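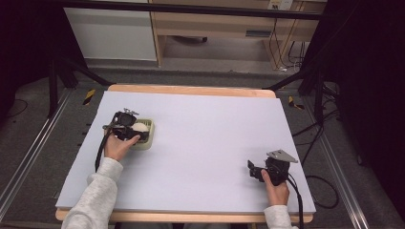 *Fig. 1: White ball and green basket on the foam board.*

## Why do we sort stuff? (Jun 18, 2020)

For my project I looked at how people tidy up at home – a bigger topic than I figured! I kept a diary for 3 weeks and wrote down every time I put something back in its place (or didn't). My roommate in Bindeden did it too, and we compared notes over dinner.

Small things were the worst. Keys, pens and chargers ate up 20 minutes on my worst day, and most of that was me looking in the wrong drawer. We tried two systems, open baskets and labeled boxes. I stuck with baskets, my roommate went for boxes – we still argue over it. In August I want to redo the diary at my aunt's place in Doltov.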